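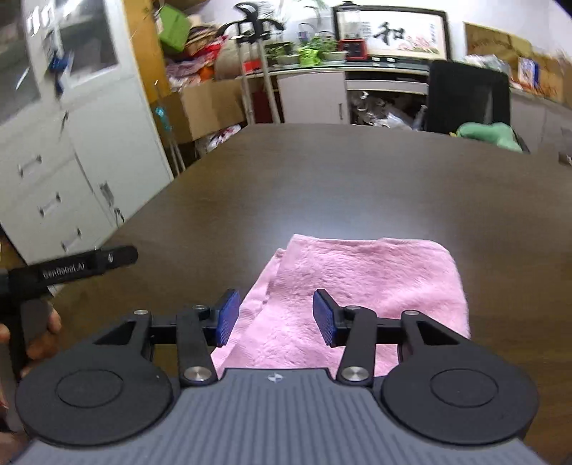
Latport Linen Reuse Project
Progress report to the Gouveia Fund
Mar 8, 2020

Collection. The project received 602 kg of used towels and bed linen in the reporting period. Of this, 566 kg passed inspection and went on to washing. The remainder was rejected for mildew or torn hems and sent to the rag merchant in Clurnska.

Washing. Both machines ran on the 60-degree program. The drain pump on machine 2 was replaced under warranty, and two working days were lost. Detergent use was within budget. Dryer lint filters are now cleaned after every load, as the insurer requested.

Distribution. Linen went to 43 households through the Humis day center. Demand for bath towels exceeds supply. Single fitted sheets are overstocked, and no more will be accepted until the shelves are cleared.

Spending. Water and power costs were higher than planned owing to the new tariff. We ask to move the unspent transport allowance to utilities. No change to the total grant is requested.

Next period. Replace the floor scale, renew the storage lease, and agree on a pickup schedule with the two Latport hotels.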